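Organizadores de equipaje Zullness — juego para maleta de cabina

Hay quien hace la maleta en diez minutos y quien empieza una semana antes, con montoncitos encima de la cama. Nosotros somos de los segundos, así que este juego lo hemos preparado con muchísimo cariño (y después de deshacer unas cuantas maletas en mitad de un viaje buscando los calcetines).

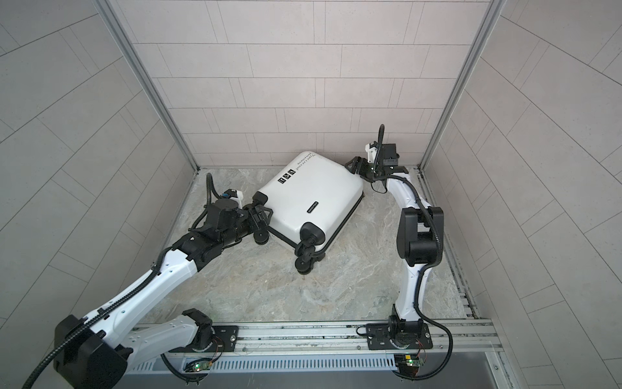
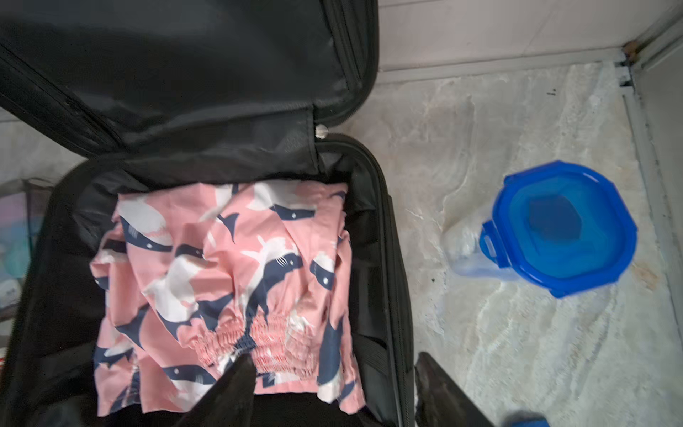
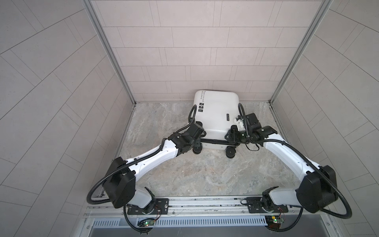
Maletas rígidas y blandas.

El juego trae 2 bolsas grandes para ropa doblada y 2 pequeñas para lo menudo: ropa interior, cargadores, el neceser de los niños, lo que cada cual necesite. La tela es Gundovex, un poliéster ligero con ventana de malla, que se lava a mano con agua fría y se seca enseguida colgado en la ducha del hotel. A máquina mejor no, que las cremalleras sufren.

Un consejo de casa: los vestidos de verano y las camisetas van enrollados, las camisas dobladas por la mitad y siempre arriba del todo. Si viajáis en familia, coged un color para cada uno y os ahorráis la discusión de la primera noche — a nosotros nos cambió las vacaciones, de verdad os lo decimos.

Colores: arena, azul tinta, verde oliva y teja. El teja se agota pronto y suele volver en abril.

Precio: 39 euros el juego completo, impuestos incluidos.

Preparamos los pedidos en nuestro almacén de Pritside y salen al siguiente día laborable. Si al recibirlo no os convence el color, escribidnos y lo cambiamos sin problema, siempre que esté sin usar y con su bolsita de algodón.

También os puede gustar: portatrajes Vlachopoulos, funda para zapatos Zullness, etiqueta de equipaje en piel.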